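Puvport Community Help
Home Office and Furniture

Faint grey smudges on a white tabletop

Posted by Bolger, May 18, 2022
4 replies | 43 shares

I am responsible for the upkeep of a shared workroom furnished with white tables. The tops are wiped with a damp cloth at the close of each day. Despite this, a faint greyish sheen remains, together with smudges that become noticeable under the overhead lights. The manufacturer's care sheet has been misplaced. I would appreciate advice on a cleaning method that will not dull the finish.

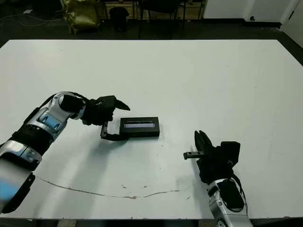 Category: Cleaning and Care > Tables and Desks

A small black box with a narrow pale strip along its top is normally kept on the table, and I would also like to know whether items of this kind should be removed before cleaning.

Onis
A greyish sheen on a white top is frequently the residue of the cleaning product itself. Please proceed as follows. Remove all loose items from the surface. Mix a few drops of dish soap into a bucket of warm water and wipe the table with a well-wrung microfibre cloth, working from the far edge toward yourself. Rinse with a second cloth and plain water, then dry immediately. Two passes may be required. Abrasive pads and powdered cleansers are not recommended, as they may scratch the finish and allow dirt to settle in it.

With respect to the box, any device with a display or a label should be lifted off and wiped separately with a dry cloth. Liquid should never be sprayed near it.

Plundier
We use vinegar. It is satisfactory.

Puvport Moderator
Members are advised to test vinegar, or any other acidic product, on the underside of the table first. Where the colour changes or the surface becomes tacky, discontinue use. Marks that remain after a full rinse and dry may be wear in the finish, in which case further cleaning will not remove them.

118 members found this page helpful
Share | Report

Recent in Cleaning and Care
Removing marker from a melamine shelf (376 views)
Felt pads for heavy tables
Schedule for the October deep clean
Chair castors leaving grey lines on vinyl flooring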